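빨래 개는 오후, 옷장 앞에서

스토코브몬트(Stokovmont)로 이사 온 뒤로 저희 집에서 제일 자주 사진에 담기는 곳은 창밖 풍경도 부엌도 아니고 옷장 앞 바닥입니다. 이 갤러리를 처음 열었을 때는 계절마다 한 번씩만 올릴 생각이었는데, 빨래라는 게 계절을 기다려 주지 않다 보니 어느새 이 페이지에 쌓인 글과 사진을 합쳐 167편이 되었네요. 오래 들러 주신 분들께는 늘 고맙고, 오늘 처음 오신 분들도 천천히 둘러보고 가시면 좋겠습니다.

이번 편은 4월에 한 수건 정리 이야기입니다. 겨우내 쓰던 두꺼운 것들을 빨고, 말리고, 옷장에 넣을 것과 욕실로 보낼 것을 나누는 일이었어요. 하루면 끝나겠지 하고 시작했는데 중간에 차도 마시고 전화도 받고, 옛날 손수건을 발견하면 또 한참 들여다보고 하다 보니 생각보다 오래 걸렸습니다. 그래도 저는 이런 일을 후다닥 해치우는 것보다 라디오를 틀어 놓고 느릿느릿 하는 쪽이 좋더라고요. 수건을 무릎에 올려놓고 손바닥으로 쓱 쓸어 펴는 그 느낌 때문에 빨래를 개는 것 같기도 합니다.

사진은 옷장 앞에서 찍은 것 하나를 골랐고, 앞뒤로 그날의 메모를 붙였습니다.

준비

먼저 집 안에 흩어져 있던 수건을 전부 모았습니다. 욕실 선반, 현관 옆 서랍, 운동 가방 속까지 뒤졌더니 큰 것 작은 것 합쳐서 52장이 나왔어요. 두 식구 사는 집에 이게 다 어디서 왔나 싶었는데, 하나하나 펴 보니 선물 받은 것, 여행지에서 사 온 것, 어머니가 보내 주신 것까지 출처가 다 기억나서 쉽게 버리지를 못하겠더군요. 결국 올이 풀린 것만 걸레로 돌리고 나머지는 다시 데리고 살기로 했습니다.

세탁은 색이 진한 것과 연한 것을 따로 돌렸습니다. 세제는 평소 쓰는 더비(Dirby)를 조금 적게 넣었고, 섬유유연제는 뺐어요. 유연제를 넣으면 향은 좋은데 저는 수건이 미끈거리는 게 영 마음에 걸려서요. 대신 널기 전에 양 끝을 잡고 팡팡 털어 주는데, 이웃집 귈리자르 귀네슈(Gülizar Güneş) 씨에게 배운 방법입니다. 귀네슈 씨는 한 장에 열 번은 털어야 한다고 하시지만 저는 다섯 번이면 팔이 아파서 그쯤에서 타협합니다.

옷장 앞

수건은 접어서 쌓아 두는 집이 많을 텐데, 저는 아끼는 것 몇 장은 옷걸이에 걸어 둡니다. 도톰한 수건은 접어 놓으면 자리를 많이 차지하기도 하고, 걸려 있으면 색이 한눈에 들어와서 고르는 재미가 있거든요. 아래는 청록색 수건 차례였습니다. 보들보들하게 도톰하고, 제가 이 집에서 제일 좋아하는 색이에요. 반짝이는 금속 옷걸이 고리가 옆에 같이 보이지요. 뒤쪽 흰 바구니에는 진분홍 천이 아직 구겨진 채로 들어 있고요. 연보랏빛이 살짝 도는 하얀 천 벽에 회색 나뭇결 바닥이라, 청록과 진분홍이 같이 있으니 꼭 봄 같아서 볼 때마다 기분이 좋아집니다!
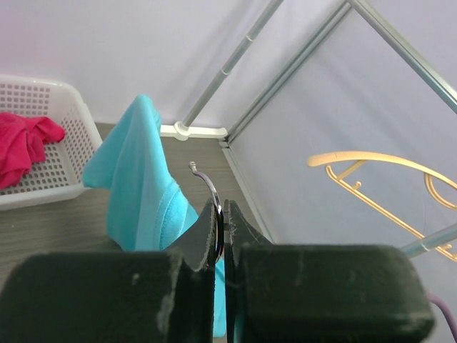

바구니 이야기

저는 구멍이 송송 난 플라스틱 바구니를 좋아합니다. 바람이 통하니까 잠깐 담아 두어도 마음이 편하고, 물로 한 번 헹구면 금방 깨끗해지니까요. 예전에는 레이노넨(Leinonen)에서 산 천 바구니를 썼는데, 모양은 참 예뻤지만 젖은 것을 담은 날이면 바닥이 하루 종일 눅눅해서 결국 털실 담는 용도로 바꾸었습니다. 지금은 뜨다 만 목도리가 그 안에서 두 번째 겨울을 넘겼네요.

빨래를 개는 순서는 늘 큰 것부터입니다. 큰 수건을 먼저 치워야 바구니 속이 보이고, 속이 보여야 얼마나 남았는지 알아서 힘이 나거든요. 양말은 언제나 맨 마지막입니다. 짝 없는 양말은 따로 모아 두는데, 그 이야기까지 하면 이 글이 끝나지 않을 것 같아서 다음으로 미루겠습니다.

걸어 두는 요령

수건을 옷걸이에 걸 때는 반으로 접어 가운데가 어깨선에 오도록 맞춥니다. 한쪽으로 쏠리면 나중에 보면 꼭 바닥에 떨어져 있어요. 도톰한 수건은 옷걸이 사이를 손가락 두 개쯤 띄워 주시고, 옷장에 넣기 전에 가장자리 박음질 부분을 한 번 만져 보세요. 겉은 다 마른 것 같아도 그 두꺼운 데만 축축할 때가 많습니다.

천으로 된 옷장을 쓰시는 분들은 한 번에 너무 많이 걸지 않으시는 게 좋아요. 저는 누드사이드(Nudside) 옷장을 쓰던 시절에 욕심을 부려 겨울 외투까지 전부 걸었다가 봉이 휘어 버린 적이 있습니다. 지금은 한 칸에 최대 열 장까지만 걸고, 나머지는 돌돌 말아서 서랍에 세워 둡니다. 말아서 세우면 아래 것을 꺼내려다 위의 것이 무너지는 일이 없어서 아침에 바쁠 때 편해요.

남은 이야기

정리를 마치고 나서는 창문을 열고 바닥을 한 번 닦았습니다. 수건 털면서 나온 보풀이 구석마다 제법 모여 있더라고요. 지난번 커튼 편에 댓글 남겨 주신 분들 중에 수건을 삶느냐고 물어보신 분이 계셨는데, 흰 수건만 가끔 삶고 색 있는 것은 미지근한 물에 빱니다. 청록색 수건도 그렇게 빨고 있고, 색은 아직 제 눈에는 예뻐요.

지난달에는 이 페이지를 3,684분이 보고 가셨다고 합니다. 빨래 이야기를 이렇게 많이들 읽어 주시다니 빨래 개는 손에 괜히 힘이 들어가네요. 다음 편은 이불장입니다. 솜이불을 어떻게 접어야 문이 닫히는지 좋은 방법 아시는 분은 댓글로 꼭 좀 알려 주세요.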